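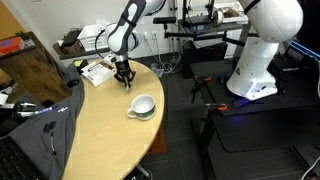

Print this page | E-mail this release

FOR IMMEDIATE RELEASE

Gebreyes brings its Skirar workroom table to Plotevville, opens November sign-up

Light wood, rounded ends, made for rooms where people work all day and also drink their coffee

PLOTEVVILLE -- Gebreyes, the workroom furniture and fit-out shop, is now taking orders for Skirar, a light wooden table with an oval edge meant for shared workrooms, project rooms and back offices. First run is 40 tables. Deliveries inside Plotevville start in November. Out of town orders go through Jasero, details further down.

Skirar started as a complaint. Customers with shared workrooms kept telling us the same thing, the square desks are fine for one person and a screen, lousy the minute two people want to use the same surface. Hips hit corners. Bags catch. So, a table with the corners taken off. Sits in the middle of a room or with one long side toward the shelving, people come at it from wherever.

"I drew it with no corners and then put one back and then took it out again," said Lemlem Gebreyes, founder. "We had it in a few different rooms before I left it alone. People leaned on it, put their stuff down on it, went back to what they were doing. Fine by me. It's a table."

The top is light on purpose. Most workrooms we get called into are full of black equipment, black stands, black chairs, cables. A dark top disappears in there and so does everything you set down on it. A pen, a small part, your keys. On a pale top you can find them again.

What a workroom table has to put up with

Before settling the size Gebreyes asked customers to leave their tables the way they normally are. No cleaning up for us. Then Thu Phan from our fit-out side went around with a notebook and wrote down what was on them. Mugs, mostly. Keyboards parked at one end. Jackets. Small boxes and booklets, tools that belong on a shelf somewhere. Pens of course.

Some of that went straight into the design and some went into the room advice that comes with every order. Jackets for instance. Nearly every room had a jacket or a cover of some kind over one end of a table, and nearly every room had no hooks. We don't sell hooks. We will tell you where to put them.

"People think they need a bigger table," said Phan. "A lot of the time they need somewhere for coats and one shelf they can reach without walking around a chair. I tell them that and sometimes they buy a smaller table. Lemlem has been pretty good about it."

The mug question came up too. An ordinary mug with a handle wants a spot that's in reach and out of the way of elbows, and that spot is different for everybody, so there is no cup holder, no cut-out, no tray. We did try a tray. Janaína Brito, who does our finishing, was against it from the start and has the tray in her garage now.

"Use a coaster or don't," Brito said. "The finish is there for the cup. I would worry more about somebody dragging a metal tool across it. That you will see. Sand it lightly, wipe on the oil that comes in the box, leave it over night."

Every Skirar ships with a small bottle of the finishing oil, a cloth, and a one page care sheet. Care sheet is short:

- Wipe spills when you notice them.
- No scouring pads.
- Clamps are OK with a pad under the jaw.
- Re-oil when the top starts to look dry, most rooms once a year.
- Tighten the leg bolts after the first month. Please do this one, it's the thing we get called about.

Rooms that already have plenty in them

Skirar is sized for rooms that are already full. Gebreyes does not expect anybody to clear out and start over. It's supposed to go in beside the benches and equipment tables you have, and the height was picked so it doesn't fight with them.

The fit-out visit, which is included for Plotevville addresses, covers the whole room and not only the spot for the table. Somebody comes out and looks at where the outlets are, where cables come down, what's sitting on the floor, where the chairs end up when people push back from them. You get a hand drawn plan the same afternoon. If the plan says don't buy a table then that's what it says.

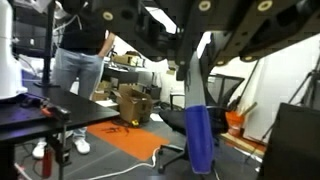
Chairs are worth a word. Rolling office chairs take up a lot more floor than anyone allows for. The seat is one thing and the base is another, the legs stick out and casters go wherever they like. Our fit-out people draw the chair pushed back, with a person standing next to it, and then see what's left. In a tight room that often moves the table over a good bit, or turns it.

Same for standing room. Folks in workrooms are on their feet half the day, in sneakers if they are smart, going from one surface to the next. If they have to turn sideways to get by, something gets knocked off sooner or later. The rounded end helps here. It's the bit customers mention when we call to ask how it's going.

Cardboard boxes, too. They come in with a delivery and stay. The visit sheet now has a line for them, added by Phan: "Box still needed Y/N". If it's N we will take it out to the recycling with us on the way to the van.

"They came on a busy day and we told them to just work around us," said Tsehay Mersha, who runs a shared workroom on the east side of Plotevville and had one of the early tables. "We had stuff all over. They didn't make a face. We moved one shelf, put the crate up on it and got a little more space by the wall. I'd been stepping around that crate for so long I had stopped seeing it. The table is nice, my only gripe is I wanted it a touch longer and they talked me out of it. Still a little sore about that."

Mersha's room is on the plan-and-table package. There are two packages:

Table only. One Skirar, oil, cloth, care sheet, leg bolts and the wrench. You put it together, it takes two people and you want a blanket on the floor.

Plan and table. All of the above plus the room visit, drawing, delivery, assembly, and a return visit after the first month where we tighten the bolts ourselves. We will also shift light shelving and put cables back out of the walkway if you ask. We don't unplug anything. Whoever runs the equipment unplugs the equipment.

Prices are on the order sheet and are the same for schools, clubs and companys. No showroom markup as there's no showroom, just the shop.

Out of town orders

For addresses outside Plotevville delivery is handled by Jasero. Jasero crews bring the table in to the room and take the packing away, they don't do the drawing. Customers who want a plan can send measurements and a few phone snapshots and we'll do what we can by mail. Measure the door. Measure the elevator if there is one. The top comes in one piece and does not fold.

"Send me the door width first, then the room," said Dima Azar, who coordinates Gebreyes deliveries with Jasero. "If the stairs turn I need to know about the stairs. I've had a top go back down a staircase and I don't want to do it again, it's heavy going down. Mornings are better, between 8 and 11, before everybody has settled in and has their things spread out."

Azar adds that the delivery crew will wait while you clear a path but won't carry your own things for you, laptops and mugs and so forth. Please have a shelf ready.

Tidy-up afternoon

To go with the launch Gebreyes is holding a workroom tidy-up afternoon at the shop in November, free, coffee provided, bring your own mug (we ran out of ours at the last one). Phan will talk through a few real room plans, before and after, and there'll be time to go over yours. Bring a sketch with measurements even if it's on the back of an envelope. Brito will have a scuffed top out and will show how to sand and oil it. Anyone who wants to have a go can have a go.

Sketches we can't get to on the day, leave them with your name and phone number. Thu will call.

Seating is limited so let us know you are coming. The date is going up on the shop door and on the order sheet as soon as its fixed.

Ordering

Order sheets can be picked up at the shop, 3114 Mill Road, Plotevville, side entrance, or ask for one by phone or e-mail and we'll send it. A deposit holds a table from the first run. Tables go out in the order the deposits come in. If the first run is spoken for you go on the list for the next one and the deposit carries over, or you can have it back.

One finish for now, the light one. We get asked about a dark one. Lemlem says maybe.

About Gebreyes

Gebreyes builds tables and shelving for workrooms and plans the rooms they go in. The shop is in Plotevville and does its own cutting, assembly and finishing. Skirar is its first table sold as a stock item, everything before was built to order and still can be.

Press contact: Dima Azar, Gebreyes, at the shop. Mornings best. Review tables are not available from the first run, but writers are welcome to come by and look at one, call ahead so somebody is in. Dimensions and leg drawing on request.

Print this page | E-mail this release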